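Hindport Estuary Shorebird Counts
README

Contents of this folder

counts.csv
sites.csv
observers.csv
codes.txt
CHANGES.txt

Summary

These files hold high-tide roost counts of shorebirds from eight fixed sites around the Hindport estuary. There are 2,398 rows in counts.csv. Each row is one species at one site on one visit. After the rows marked as unusable are taken out, 2,340 remain, and those are the rows we use for our own yearly totals.

The counts were set up to show whether the roosts are being used by fewer birds and, if so, which roosts. They were not set up to estimate how many birds live in the estuary. Birds feeding on the outer flats at low tide are not covered at all, and some species that roost in small numbers on the salt marsh are certainly missed.

Who made it

Nisreen Kanaan designed the count method and picked the sites. Hiba Masri ran the field seasons and trained the observers. Khải Trình wrote the scripts that turn the paper forms into tables. Sota Amano checks the species totals before each release. Questions about the files go to Ysaline Pichon, who keeps the master copy.

How the counts were done

A visit starts two hours before high tide and ends when the birds leave the roost or one hour after high tide, whichever comes first. Observers stand at a marked point at least 200 paces from the edge of the roost. They use a telescope and count every species twice. If the two counts are close, the higher one goes on the form. If they are far apart, a third count is made and the middle value is kept.

Flocks too large to count bird by bird are counted in blocks of 10 or 50. The column block_size gives the size used. A blank in that column means every bird was counted singly.

Visits run from September through the following spring. No visits are made in heavy rain or when wind makes the telescope shake. A canceled visit has no rows in counts.csv, but it is listed in sites.csv under missed_visits.

Sites

The eight sites are numbered in order going up the estuary from the mouth. Site 1 is a sand spit and Site 2 is the gravel bar next to it. On very high tides the birds move freely between the two, so we recommend adding them together for any trend work. Sites 3 to 6 are salt marsh edges. Site 7 is the Plovance lagoon, a former salt pond with a sluice. Site 8 is a flooded field at Shboul Farm and is only used when the field holds water.

Coordinates in sites.csv are rounded on purpose. Two of the roosts are easy to reach on foot and have had trouble with loose dogs. If you need exact positions for a study, write to us and say what the work is. 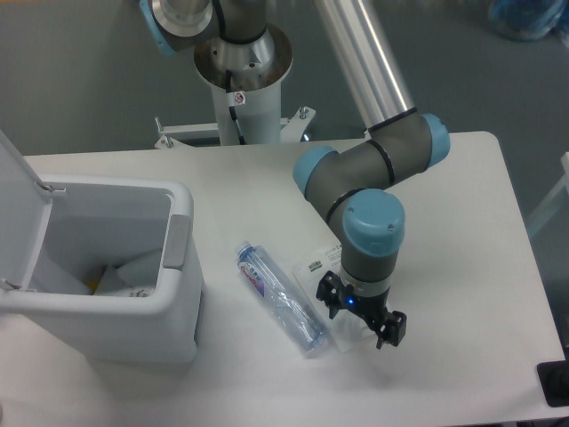 The water level at Site 7 is managed, and this matters for anyone using the lagoon numbers. When the sluice is shut the islands go under and the birds go elsewhere, mostly to Site 6. The column sluice has the values open, shut and unknown. There are 598 rows for Site 7, more than for any other site, partly because it was visited more often and partly because it holds more species.

Columns in counts.csv

visit_id: links each row to a visit
site: 1 to 8
tide_height: predicted height in feet, from the tide table
species: four-letter code, see codes.txt
count: number of birds
block_size: 1, 10, 50 or blank
disturbed: yes or no
cause: short text, only filled in when disturbed is yes
sluice: Site 7 only
observer: number, see observers.csv
use: 1 if the row is usable, 0 if not
notes: free text, lightly edited for spelling

A count of 0 means the observer looked for that species and found none. This was only done for the species on the core list, which is at the top of codes.txt. For all other species a missing row does not tell you the bird was absent.

Rows marked unusable

A row gets use = 0 for one of these reasons:
- the visit started after the birds had already been flushed
- fog or glare hid part of the roost
- the species could not be confirmed and no group code applied
- the form was damaged and the number could not be read

We left these rows in the file in case someone finds them useful for work on disturbance. Please filter them out before adding up totals.

Known problems

Dunlin and Sanderling were mixed up by one observer during the first season at Sites 1 and 2. The rows have been changed to the group code SMSP (small sandpiper). Do not split them back out by ratio.

Observer 4 rounded to the nearest 10 even for small flocks. The counts are still marked usable, but the block_size column is blank for all of them and should be read as 10.

The disturbed column was added in the second season. First-season rows have it blank, which means not recorded.

The Tara boat channel was dredged between the third and fourth seasons. Numbers at Site 3 dropped after that. We have no counts from a similar site without dredging nearby, so these files alone can't show what caused the drop.

Privacy

Observers are listed by number only. The file observers.csv gives how many seasons each person had counted before joining and nothing else.

Reuse

The files are free to use with credit to the Hindport Estuary Shorebird Counts. Please name the release you used, found on the first line of CHANGES.txt, as we do correct old rows when errors come to light. If you find a mistake, send the visit_id and the species code and we will check it against the paper form.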